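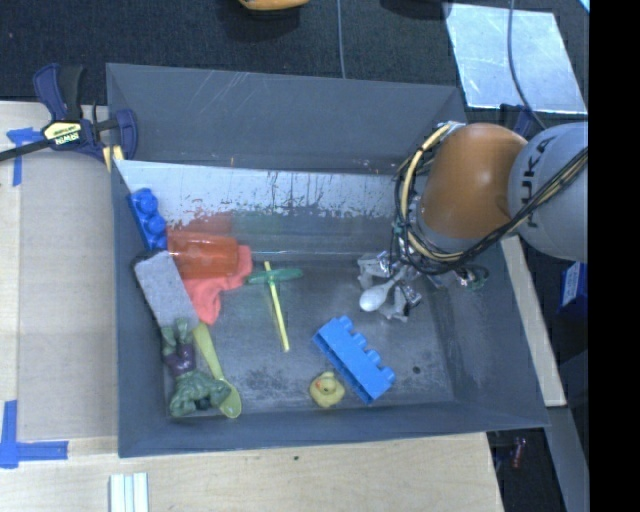

Subject: Re: [pickers] Zarnum picking kit, anyone bought one?

Replying between two other jobs so sorry for the state of this.

On Sandberg wrote:
> Has anyone on here had the Zarnum kit on a real arm for more than
> an afternoon? Quote came back at 3,488 before VAT, that's the
> software licence, the camera bracket and a year of support. The
> gripper is not in that, we'd keep ours. Their demo video is all
> boxes and tins. Our bins are nothing like that, mixed junk, soft
> stuff in with hard stuff. Want to know
>
> a) does it cope with see-through plastic
> b) how long to get going from nothing
> c) is support any good
> d) would you buy it again
>
> Off list is fine if you'd rather not say in public.

Happy to say in public. We've had it since February, on trial first, then paid. Same as you, kept our own gripper.

a) Sort of. Coloured see-through is OK. Our orangey red cup on its side, it gets that most times, though it likes to aim for the shiny streak along the side and not the middle. Clear clear plastic, forget it. The setting called "low return" helps a bit, it's off by default, no idea why. Toy propellers are the worst thing we own. It finds the blade or the stick but rarely twigs they're one object, so you get a grasp plan on the blade that would be fine if there was no stick. Told them. On the list, they say.

Soft things better than I expected. A crumpled cloth by itself, good. Cloth pushed up against something else and it treats the two as one lump. You can nudge the split value up, but then it starts chopping the big building block into bits at the studs. Pick your poison. We run two presets and swap.

Spoons!! Everyone told me spoons would be hopeless. Flat on the floor of the bin, yes, pretty hopeless. Propped on anything at all and it goes for the handle quite happily.

b) Two days for us, and one of those was our own fault (bin not clamped down, calibration drifting, much swearing). Clamp the bin. Clamp it on more than one corner. Tape the table so you can put it back in the same place when someone has it off to clean. The manual has this on page 11 and it should be on page 1. Calibration itself is 10 poses and it tells you if one is rubbish, which is nice. The cable bundle on our arm kept getting in the camera's way on pose 5 and I ended up adding an offset by hand. Ask them for the file if you get the same, they'll send it, it isnt on the download page.

Also sloping walls. The default bin model has straight sides. If yours slope you need to draw it in yourself or it'll refuse perfectly good grasps anywhere near the edge. Fiddly, an hour or so with a ruler. Worth it, half our stuff ends up along one wall.

c) Support is one person as far as I can tell, and she's good. Tassanee Pongsiri. Put the log in the first email and you'll get a proper answer the same day. Don't use the web form, it goes to the Flilosach sales people who resell it and they just forward it to her after a bit.

d) Yes, at that price, if your bins are the mixed sort. If you've only got boxes and tins I'd look at Drernau, cheaper and less to set up, though when we tried theirs it gave up on anything lying diagonally across something else. That was their older version, to be fair to them.

Things I'd push on before you sign:
- get the second year's support price in writing, ours wasn't what I'd been told on the phone
- ask for the trial. They don't offer, you have to ask
- check it talks to your controller version. Ours needed an update first and that was a whole mornng gone

Can send you both our presets if that's any use, shout if you want them. They're tuned for a grey bin with scuffed sides so you'd have to change the floor mask.

Right, got to go, arm's booked till six and it's supposed to be me on it.

R.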